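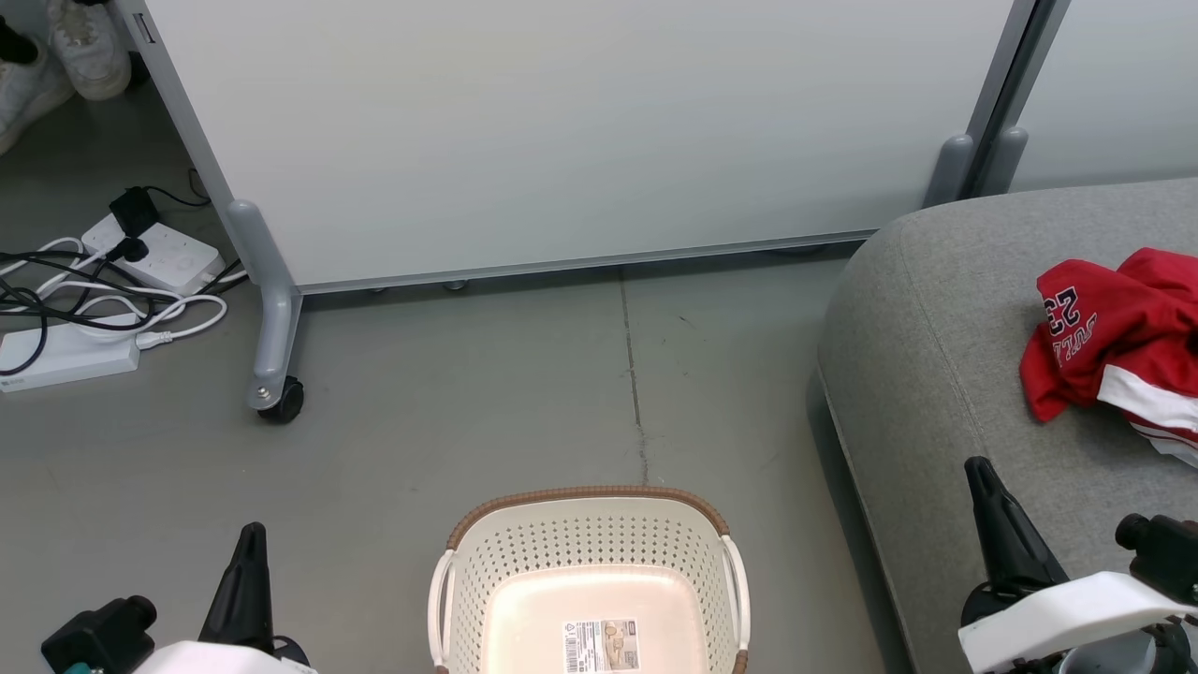
Big whiteboard, grey floor and the cable corner. Wed 4 January, Sketham.

Happy new year, everyone! I promised a few of you I'd do a proper thread on sorting out the back room at Flilum, so I've made a pot of tea and I'm going to go on a bit. Mute me now if you only follow for the bread.

Starting with the whiteboard, my pride and joy. It's the rolling kind, and it came from the clear-out when Schumacher gave up their upstairs offices. I'd gone in for a filing cabinet and came home with something wider than my kitchen.

It's blank at the moment and I keep going in to admire it. Getting it that way took most of Monday afternoon! There was a ghost of somebody's old sales chart all over it, arrows and everything, and ordinary board spray did nothing.

What worked, for those who asked last time: go over the old marks with a fresh dry-wipe pen, wipe it off while it's still wet, then warm water with a drop of washing-up liquid, then a dry cloth. Do a small patch at a time. I tried to do half the board in one go and ended up with a lovely even shade of lilac.

Please don't use the green side of a sponge on one of these. I did that to a little board at my old job and it held on to every bit of ink for ever after. I still feel bad about it.

There's a faint line down it near the left-hand edge, and I did wonder if it would bother me. It doesn't. I've decided it's a margin, and I shall write the dates down that side like we did in our exercise books.

Now, the cables. I know. I've saved that corner until last because it's the job I like least in the world, and I've been walking round it since before Christmas with my eyes on the ceiling.

Two white power strips, black leads and white leads, all looped over each other as if they'd been knitted. And it's right beside the leg of the board, so I can't roll the thing out without thinking about where the castors are going to go.

The plan, such as it is. Everything off at the wall first. Then one lead at a time, followed along by hand from plug to whatever is on the other end, with a bit of masking tape on both ends saying what it is. No yanking! I'm a yanker by nature and I'm trying to reform.

Anything I can't put a name to goes in a bag with the month on it. If we get to March and no one has come looking for it, off it goes to the recycling place with the old kettle.

I've measured up for a cable box too. Ollby have a plain white one with a lid, 600 mm long, and there's a shorter one at 300 mm that I nearly bought because it was prettier. Then I came home and laid the tape measure along the longer strip and put the pretty one out of my mind.

Someone replied asking if they could just push the spare lead down out of sight in a tight coil. I'd leave it in big loose loops, and keep it where a bit of air can get at it. And don't plug one strip into another strip, however handy it looks. My dad was very firm on this and I've inherited it along with his screwdrivers.

The castors deserve a post. Little black ones, and they will pick up every hair and thread in a building. I turn mine up every so often and go round them with an old pair of tweezers, which is disgusting and very satisfying in equal measure.

If yours squeak, try cleaning them before you reach for the oil. Oil on a grey floor is a whole new hobby and I don't recommend taking it up.

Speaking of which, the floor! It's a smooth matt grey and I do love it, though it shows more than I was led to expect. Scuffs, specks, the lot. I had carpet tiles for years and never knew what was down there, and perhaps I was happier.

For scuffs I use a clean tennis ball, pressed down hard and twisted. My aunt swore by it. A white rubber does the fiddly ones, and then I go over the lot with a barely damp mop. I used to slosh it about with a bucket, but there's a thin seam running down the middle and I'd hate to get water sitting in there.

Shoes: yes, white trainers tucked in by the end of the board. A shoe rack is on the list. It has been on the list for ages, in fairness, just underneath "hooks" and above "think about curtains".

I'd like a low one that goes along the wall, so that people can sit on the sofa, take their shoes off and reach it without getting up. If anyone has one they're done with I'll gladly collect. I can go up to £10 and a loaf of bread, seeded or plain.

Oh, and to the kind person who asked whether you really need a board that size for a room that isn't a school. No! You don't! But we've got craft afternoons starting again soon, and it's so nice to have the whole term up where people can see it, and to let the children have the bottom half for dinosaurs.

Turned sideways on, it also makes a very decent screen between the sofa end and the tables. It softens the noise a tiny bit, or at least I've persuaded myself it does.

Right, the tea's gone cold and I can't put it off any longer. Masking tape in one hand, pen in the other. I'll come back and add to this when I've found out where that black adapter goes. Bag suggestions welcome in the meantime — the sort with a zip, please.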